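Imprimir | Enviar por correo electrónico
Buscar en Detis... Buscar

Quiénes somos

Detis es una casa pequeña dedicada a escribir vidas largas. Recogemos la biografía de personas muy mayores, sobre todo de quienes ya han pasado de los noventa, y la ponemos en un libro que se queda en la familia y, si la familia quiere, también en nuestro archivo. Así de sencillo se cuenta, aunque luego cada libro nos lleve meses y nos dé más de una alegría y algún que otro disgusto con las fechas de bautismo.

Empezamos en Gallholm, en dos habitaciones prestadas encima de una imprenta, con una grabadora que se paraba cuando quería y muchísimas ganas de escuchar. Al principio venían los vecinos (o, mejor dicho, venían las hijas y los nietos de los vecinos, que son los que suelen llamar) y nos traían cajas de zapatos llenas de cartas, recordatorios de comunión, cartillas militares y fotografías sin nombre por detrás. Todavía hoy la mayoría de nuestros encargos empieza con una caja parecida. 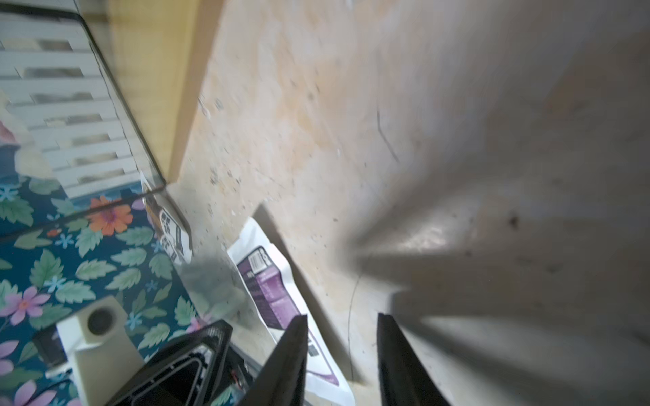
Cómo trabajamos

La primera visita es siempre para conocernos. No llevamos cuestionario ni encendemos la grabadora; tomamos algo, hablamos del tiempo y de los hijos, y dejamos que la persona decida si le apetece seguir. Hay quien nos dice que su vida no tiene nada de particular y a la media hora está explicando cómo cruzó un río con una máquina de coser a cuestas. También hay quien prefiere no continuar, y nos despedimos tan amigos, sin cobrar nada.

Después vienen las sesiones de conversación, que duran 60 minutos como mucho. Antes las hacíamos más largas, pero aprendimos que el cansancio llega de golpe y que lo mejor suele aparecer al día siguiente, cuando se ha dormido sobre lo hablado. Con las transcripciones delante buscamos padrones, partidas, esquelas y periódicos de la época, y avisamos a la familia cuando los papeles y la memoria no coinciden. En esos casos solemos dejar las dos versiones en el libro, con una nota a pie de página.
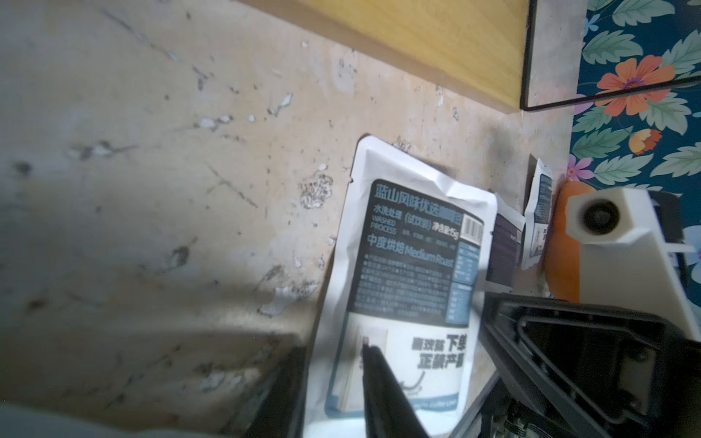
El borrador se lee en voz alta, en casa de la persona protagonista y a su ritmo. Nos parece la parte más bonita de todo el proceso, y también la más delicada, porque oír la propia vida contada por otro remueve mucho. Se quitan nombres, se añaden hermanos olvidados, se corrige el color de un vestido. Solo cuando nos da su visto bueno mandamos el texto a componer.

El archivo Kenumura

Con los años se nos fueron juntando tantos testimonios que hubo que ponerles orden, y de ahí nació Kenumura, nuestro archivo de vidas centenarias y casi centenarias. Reúne 2.916 grabaciones, todas cedidas por escrito, que pueden consultar investigadores, estudiantes y cualquier familiar que lo solicite. La voz de más edad que guardamos es la de una mujer que tenía 105 años cuando la grabamos y que cantó entera una canción de vendimia que no hemos encontrado recogida en ningún cancionero.

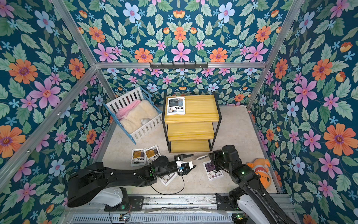 Flores rosas, naranjas y azules sobre fondo verde azulado

Los años de la pandemia fueron muy tristes para nosotros, como para tantísima gente. Perdimos a personas con las que habíamos quedado la semana siguiente y tuvimos que terminar 86 libros por teléfono, con los hijos haciendo de intermediarios y el altavoz puesto. Algunos de esos libros quedaron más cortos de lo que habríamos querido. Los entregamos igualmente, y las familias nos han escrito cartas que conservamos con muchísimo cariño.

La sala Oláh

El sábado, 16 de julio de 2022, abrimos por fin la sala Oláh, donde hoy se pueden escuchar las grabaciones con auriculares y consultar los libros. Tiene butacas altas (de las que permiten levantarse sin ayuda), buena luz y una mesa grande para extender papeles. Cada mes de junio organizamos allí una semana de lecturas, y nos gusta mucho que vengan los colegios, con sus preguntas tan directas.

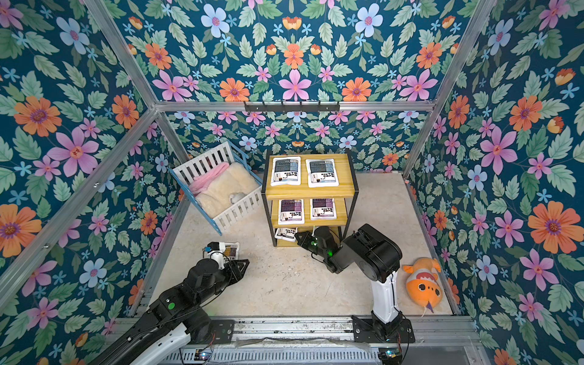 Una biografía se sostiene muchas veces en los detalles domésticos, y por eso dedicamos una sesión completa a la casa. Preguntamos qué se guardaba y dónde, quién llegaba a la balda de arriba, qué dibujo tenían las paredes. Una estantería de tres alturas con paquetes blancos, como la de la fotografía, o un papel pintado con flores tan grandes, nos dan conversación para toda una tarde: de ahí se pasa a la tienda donde se compraba, al tendero que fiaba, a la hermana que iba a por el recado y se quedaba bailando en la plaza. Después cuesta parar, y nosotros encantados.

Si está pensando en la historia de su madre, de un abuelo o en la suya propia, escríbanos sin compromiso. Leemos todos los mensajes, aunque a veces tardemos unos días en contestar, y si vive lejos de Gallholm procuramos desplazarnos o buscar a alguien de confianza en su zona. No hace falta que tenga los papeles ordenados.

Compartir (60) | Comentarios (0)
Imprimir | Enviar por correo electrónico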